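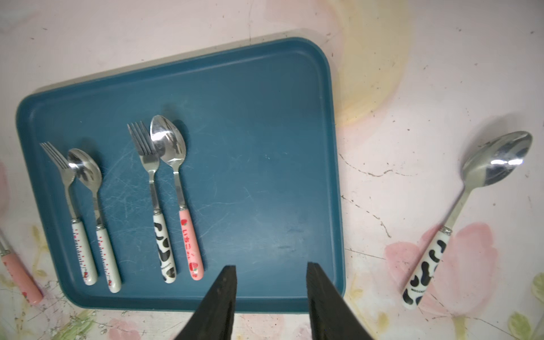

Re: Getting strawberry jam to set without shop pectin

hedgerow66
Made my first batch last night with 2 kg of fruit and the same weight of sugar. It's still runny this morning. I boiled it for ages and the fruit has gone brown. Can I save it?

Palomino
You can boil it again with the juice of a lemon, but it won't get its colour back. Strawberries are low in pectin. I use jam sugar and have never had a batch fail.

umedow_lane
Jam sugar is a waste of money. Leave the fruit in the sugar overnight, add lemon, then boil hard in a wide pan. Mine sets every time.

Palomino
It sets for you because you pick slightly under-ripe fruit. Most people buy a punnet that is already soft.

umedow_lane
I don't, I get mine from the Buria stall and they are fully ripe. The pan matters more. If it's too deep the water can't get off quickly enough.

buttered_side
I'd leave it runny. We have ours on rice pudding with the strawberry spoons and it is better than any set jam – no good on toast though.

hedgerow66
My pan is deep, so that might be it. How much lemon for 2 kg?

umedow_lane
Juice of two. Put a saucer in the freezer before you start and test a drop on it. If it wrinkles, stop.

Palomino
Agree on the saucer. Still say jam sugar.

hedgerow66
Reboiled with the lemon in a borrowed wide pan. 37 minutes in all, which was probably too long, but it wrinkled. Tastes a bit of toffee.

Contact us | © Plavik Kitchen Forum | Back to top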